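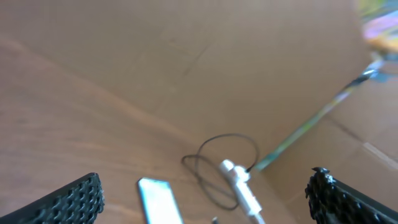 Taking a dozen middle schoolers to a robot open day, what should I ask them to set up?

Posted by Yi-chun Chiang, Irnville, March 2021

Hi all! I help run an after-school tinkering club and we've been invited to the open day at the Nenberg workshop over in Pristcombe. They have a picking arm they call Temba, with two black rubbery fingers and a little camera down at the wrist, and the plan is that it sorts odds and ends out of a cardboard box while the kids watch. The lady on the phone was super nice and said we could bring our own stuff for it to pick up, and then she asked me what I'd like the demo to cover, and I completely blanked. I said "um, cables?" because the club has a whole drawer of dead ones, plugs and chargers and whatnot.

So now I apparently have a cable demo. Is that a terrible idea? Last time I took kids to something like this (a different place, back in December) the arm moved one block from one tray to another for half an hour and I had two of them asleep on the floor. I'd like them to see it do something hard, but I also don't want it to just fail over and over with everybody staring. Also, how close do people usually get to stand, and is there anything I should tell the kids before we go? We get 100 minutes total, including the tour. Thanks in advance!!

Shih-chieh Chung

Cables are hard. Bring blocks.

Edit: ok, people are telling me that was short. A loose cable never sits the same way twice, it loops over itself, and if the fingers close on the wire part you can drag half the box along with it. Blocks always look good. If the kids are young, you want it to look good.

Mireille Zein

I'm going to disagree with the post above, bring the cables! I've done three of these visits with my own classes and the best one by a mile was the one where the arm had trouble. Kids will watch a machine struggle with a phone charger for ages. They start yelling advice at it ("grab the fat end! the fat end!") and before you know it they're discussing where to hold things, which was the lesson I'd been planning to sneak in anyway.

What I'd do is ask for an easy round first, so everybody sees a clean pick and the skeptics settle down. Something chunky, a tape measure or a marker. Then a plug with a short bit of wire, then the full tangle. Let the kids arrange the tangle themselves, with the arm stopped and the host saying it's ok, obviously. They are merciless. One of mine tied a knot you could have moored a boat with, and the host took it pretty well.

Leave out shiny stuff at first, clear wrappers and so on. The host at my last visit told us reflections can confuse a camera, and after that my students wanted to test it with every candy wrapper in the building. Save that for the end or you'll never get to the tour.

If they'll show you the wrist camera view on a monitor, say yes. It's odd seeing everything from down between the fingers! My group got really quiet. Somebody asked why it was blurry and we ended up having a nice talk about focus and moving cameras that I was not at all prepared for.

On standing distance, just do whatever the hosts tell you. There was tape on the floor at ours. I told my kids beforehand: hands behind the tape, hair tied back, no leaning, ask before touching anything. Also do the demo before the tour, because after the tour they're hungry.

One more thing, ask what the number on the screen means if there is one. Ours had a pick counter that said 823 when we walked in and my students got completely obsessed with making it go up.

Comments

Hiu-tung Sin: The counter thing is so true. Ours was at 206 and the kids cheered every single time. I heard it in my sleep.

Yi-chun Chiang: Thank you Mireille, this is exactly what I needed! Calling them back tomorrow to ask for the easy round first. And yes to the monitor.

Shih-chieh Chung: Still think blocks. But the easy round first is a good compromise.

Ebenezer Yakubu: Does anyone know if the Pristcombe place has parking for a minibus? The lot looked tiny when I drove past.

Hiu-tung Sin: There's a side entrance with more room, go around past the loading door.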